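Skadwood Ridge with a tired 8-year-old: loop or out and back?

Posted in Trails & Day Hikes, 11/1/22

mossyboots_k
We're spending a long weekend in Lestdale and I really want to get up on Skadwood Ridge while the larches still have some color. My daughter is eight and walks well in the morning, then fades after lunch. The map at the visitor center shows a loop going up by Pacheco Falls and coming down past the old quarry, but the woman at our rental said most people go up to the falls and come back the same way. How hard is the quarry side? Is it okay for a kid, and is there anywhere to get water up there? We have one car, so a one-way walk is out unless there's a bus. Any tips on parking are welcome too. Thanks!

3 replies

larchfan
Oh, you picked a great week for it! Skadwood is my favorite walk in the whole valley and I've done it in every month except February, so let me try to cover everything.

Do the loop, but do it the other way around from the map. Start at the quarry lot (the lower one, past the sawmill, free all day) and go up the quarry side while your daughter is fresh. It's steep for the first half hour, a lot of log steps with a cable along one short stretch, and then it eases off and you come out into the larches all at once. They are glowing right now! Going down that same bit at the end of the day on tired legs is where people get grumpy, and the steps are slick when leaves are on them.

From the saddle, take trail 18, with the yellow blazes. There's a junction after the second cattle gate where the 42 splits off to the left. It looks like the bigger path and it is the wrong one, it drops into the next valley and you'd have a long walk back. Stay right, along the fence.

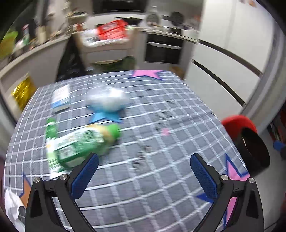

After the fence you get the best part of the day, an easy grassy stretch along the ridge with the lake on one side and the high peaks on the other. The signed top is 2336 feet, nothing huge, but the view is way out of proportion to the height. We always eat lunch a little below it, on the flat rocks facing south, where you're out of the wind. My kids used to spend an hour there building dams in the little ditch (dry in summer, usually running by the end of October).

Then it's down through beech woods to Pacheco Falls. The path is wide with long lazy switchbacks, very kind to knees. The falls themselves are a two-minute detour on a signed spur. Please do take it even if everyone is tired! You can get close enough to feel the spray, and there's a railing. The flow was poor in June when I was last at the bottom pool, but with the rain we've had it should be roaring.

Water: there's a trough with a pipe at the second cattle gate that I've always drunk from, but the farm shuts it off once the cows go down, so carry what you need. The hut at Stuvex, just under the falls, has soup and cake on weekends in the fall. The plum cake is worth planning your day around.

From Stuvex you follow the farm road back to the quarry lot, all flat, with a stream beside it. Allow five hours with an eight-year-old, plus cake. Have a wonderful time and please come back and tell us how the color was!

dale_walker
Falls and back is fine. Loop is fine too. Lower lot fills up by nine on a Saturday.

trailmix_anna
Agree with pretty much all of larchfan's reply, and the reverse direction is a super tip. A few things to add. The cable section got new bolts this past summer and feels much more solid now, and my nephew (seven) went up it grinning. If your daughter doesn't like heights, put her on the inside and she'll hardly see the drop, it's maybe twenty steps long and then you're back in the trees.

There IS a bus, by the way! The 2 goes from Lestdale station to the Stuvex turnoff and also stops at the sawmill, which means you can leave the car in town, walk up the quarry side and catch the bus home from the turnoff without doing the farm road at all. Check the winter timetable though, it changes right about now and the last one back could be earlier than you'd like. I got caught out by that and had a very pretty but very dark walk along the river.

Bring gloves. The cable gets cold in the shade and so do small hands.

mossyboots_k
Wow, thank you all! Quarry side first it is, and I've already promised plum cake, so the hut had better be open. Will try for the lower lot before nine and keep the bus as a backup. I'll post about the larches when we're back.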